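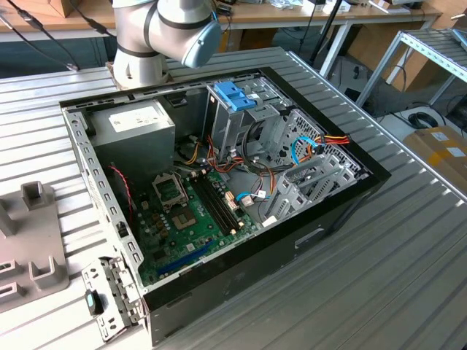
# About Fonditska

Fonditska is a computer repair and refurbishing shop with a small evening school attached to it. We fix desktops and laptops for people and offices in and near Lowther, we rebuild older machines for resale, and we teach adults how to look after their own equipment. The shop is at 448 Golik Street, between the dry cleaner and the tax office. The entrance to the classroom is on the alley side and has its own bell.

## How the shop started

Lucrezia Sartori opened Fonditska after eleven years in the service department of an office supply company. Her job there was to decide which customer machines were worth repairing. Most of the time the answer was set by a price sheet, and a lot of computers that needed one part went to the recycler. She started buying those machines by the pallet and rebuilding them in her garage in the evenings.

The first pallet took her from January to the end of spring. She sold the finished computers through a card on the board at the Lowther public library, and most of the buyers came back later with something else to fix. When the garage got too full to park in, she rented the front half of the building on Golik Street. The back half came two years later, when the upholsterer who had it retired.

The name comes from a word Lucrezia's grandmother used for the drawer where string, keys and spare buttons were kept. It is not in any dictionary we have found. People spell it many ways on checks and the bank accepts most of them.

## What we do

**Repairs.** We work on desktop and laptop computers of any age. The usual jobs are failed drives, bad power supplies, cracked laptop hinges, broken charging ports, and machines that have become too slow to use. We charge a flat fee to diagnose a problem and take that fee off the bill if you go ahead. You get a written price before any work is done. If the price goes up after we start, we stop and call you.

**Refurbished computers.** Everything we sell has been taken apart, cleaned, tested and put back together in the shop. Each one comes with a printed sheet that lists the parts inside, which of them are new, and what we found wrong with the machine when we got it. Refurbished desktops carry a 90-day warranty on parts and labor. Laptop batteries are covered for the same period, but only if we installed a new one.

**Data recovery.** We can get files off many drives that no longer start. We can't open a drive in a clean room, and if yours needs that we will tell you and give you the names of two labs that do it. There is no charge for that conversation.

**Office service.** We look after the computers of a number of small offices in the county, mostly dentists, insurance agents and one feed store. These customers have a visit every month and a phone number that is answered from 7:30 in the morning.

We don't repair phones, tablets, printers or televisions. Printers are the one we are asked about most – we tried it for a year and lost money on nearly every one. 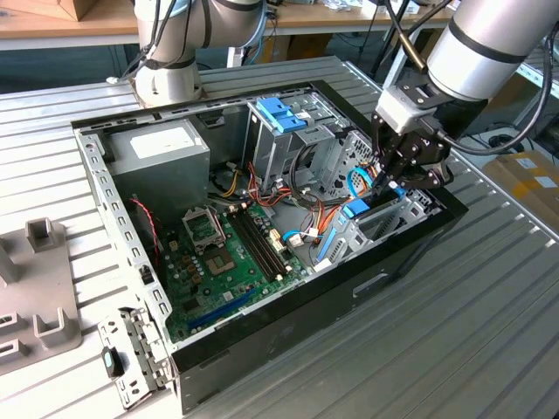

## The evening school

The classes began because customers kept asking what had been done to their computers. Lucrezia would explain it at the counter, and a line would form. She moved the explanations to a weeknight and put out folding chairs.

There are now three courses. The school has its own register, separate from the shop, and at the end of last term it showed 621 people who had finished at least one of them.

- **Basics** runs for four evenings. It covers files and folders, backups, updates, passwords, and how to tell a real warning from a fake one. You don't need to own a computer.
- **Inside the Computer** runs for six evenings. Students take a desktop apart, learn what each part is for, and put it together again. Tools and practice machines are provided.
- **Bench Skills** runs for twelve evenings and is meant for people who want to do repair work for pay. It includes fault finding, safe handling of parts, writing an estimate, and talking to a customer who is upset. You need to have finished Inside the Computer or be able to show that you know the material.

Classes are kept to eight students. They start at 6:15 and finish at 8:30, with a break for coffee. We don't give grades. Students in Bench Skills get a letter at the end that says what they worked on and what they can do without help, and several employers in the area have told us they find the letter more useful than a certificate.

Fees are posted at the counter and on the enrollment form. You can pay by the evening if a full course is too much at one time. Anyone who has had to drop out can come back to the same point in a later term without paying again, and a fair number of people have done it.

## The Wirkano shelf

Wirkano is the name of our loan program. It is a shelf of working laptops by the classroom door, and anyone who lives in the Lowther school district can borrow one for up to a month. We ask for a name, an address and a phone number. We don't ask what it's for.

The shelf was set up after a winter storm took out the power on the east side of town, and a lot of home computers along with it. People had school assignments and unemployment forms to file and nothing to file them on. We lent out whatever was ready to sell. Most of it came back in good shape, and we kept the program going. Since then it has made 367 loans. The laptops are older business models with plain cases and good keyboards. They are wiped and reset between borrowers, so please copy your files off before you return one.

If you have a laptop you no longer need, the shelf can probably use it. Bring the charger if you still have it. Machines that can't be repaired are used for parts, and what is left goes to a licensed recycler.

## How we work

Your files are private. We open only what we need to open in order to test a repair, and we don't copy anything unless you have asked for a backup. Backups we make for you are deleted from our system 30 days after you pick up your computer.

We keep the old parts. When you collect your machine, anything we replaced is in a bag with your ticket number on it. You can take it home or leave it with us.

We also tell people when a repair isn't worth the money. This is not always welcome news, and sometimes a customer wants the old computer fixed anyway because it runs a certain program or because they like it. That is a fine reason and we will do the work.

Turnaround for most repairs is three to five working days. Parts for older laptops can take longer, sometimes a lot longer – we'll call when we have a shipping date. During August and the first part of September we are busy with students and everything takes an extra day or two.

## Who works here

Lucrezia still runs the shop and teaches Bench Skills. She handles most of the data recovery. There are two full-time technicians, both of whom came up through the evening classes, and a part-time bookkeeper who also answers the phone. The Basics course is taught by a retired school librarian who would like it known that she didn't own a computer until she was 50.

We take on one trainee a year, starting in the fall. It is a paid position and lasts nine months. Applications are on paper and can be picked up at the counter.

## Visiting us

The counter is open Monday through Saturday, from 9:00 to 5:30. On Friday we close at noon and use the afternoon for office visits. You don't need an appointment to drop off a computer. Please bring the power cord for a laptop. For a desktop, the tower is enough, and you can leave the monitor and keyboard at home.

Parking is on the street in front or in the lot behind the tax office after 5:00. There is one step at the front door. The alley entrance is level, and if you ring the bell during shop hours someone will come around and let you in.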